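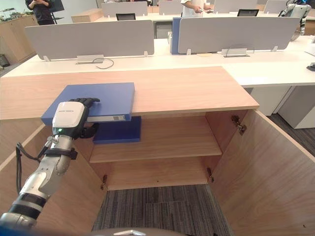 정리 컨설팅이라는 말이 사무실까지 들어온 지도 꽤 됐다. 집 안의 옷장을 비워 주던 사람들이 이제는 회사의 서류장을 비워 주겠다고 한다. 수납업체 그로키스(Grokis)의 소개 책자에는 ‘열린 수납이 열린 조직을 만든다’는 문장이 큼직하게 박혀 있다. 그런데 수납장이란 게 어디 그렇던가. 밝은색 나무 수납장의 문 두 짝을 활짝 열어 놓아도 파란 판 같은 물건은 결국 장 위에, 그것도 앞쪽이 모서리 밖으로 비어져 나온 채 놓인다. 사람들이 가장 먼저 쓰는 자리는 늘 윗면이다. 컨설턴트들은 이 버릇을 ‘수평면 중독’이라고 부르고, 치료비를 청구한다.

나는 지난 7월 그로키스의 설명회에 가 봤다. 강사로 나온 줄키플리 친 씨는 말솜씨가 좋았다. 직장인이 물건 찾는 시간을 하루 최대 2시간까지 줄일 수 있다고 했다. 근거를 묻자 자체 설문이라는 답이 돌아왔고, 응답자는 500명이라고 했다. 누구에게 어떻게 물었느냐는 질문에는 나중에 메일로 보내 주겠다고 했다. 메일은 아직 오지 않았다. 하루에 두 시간씩 물건을 찾는 직장인이라면 수납장보다 먼저 살펴봐야 할 게 있지 않을까.

무역회사 위비소노는 작년에 이 프로그램을 들였다. 총무를 맡은 샤룰 옹 씨가 보여 준 품목 대장에는 2,578개의 물건이 적혀 있었다. 스테이플러 하나, 자 하나까지 자리가 정해졌고 칸마다 이름표가 붙었다. 효과가 있었느냐고 묻자 그는 한참 뜸을 들였다.

“처음 두 달은 확실히 깔끔했어요. 그다음부터는 이름표를 고치는 일이 생겼죠. 물건은 계속 바뀌니까요.”

대장은 봄 이후로 갱신되지 않았다. ‘계산기’ 칸에는 티백이 들어 있었다. 옹 씨는 티백이 거기 있다는 걸 다들 아니까 불편하지는 않다고 했다. 나는 이 말이 설명회에서 들은 어떤 말보다 믿음직스러웠다.

정리가 쓸모없다는 얘기를 하려는 건 아니다. 소방 통로를 막은 상자는 치워야 하고, 계약서는 찾을 수 있는 곳에 있어야 한다. 다만 그 정도는 오후 한나절 같이 치우면 되는 일이다. 알소프식 수납법이니 하는 이름이 붙고 수료증이 나오기 시작하면 나는 지갑부터 확인하게 된다. 옹 씨네 회사에는 수료증을 받은 직원이 둘 있는데, 한 사람은 이미 퇴사했고 남은 한 사람의 책상은 보여 줄 수 없다고 했다.

그로키스는 올가을 심화 과정을 연다. 기초 과정을 마친 회사만 신청할 수 있고, 수강료는 상담 후 안내한다고 한다.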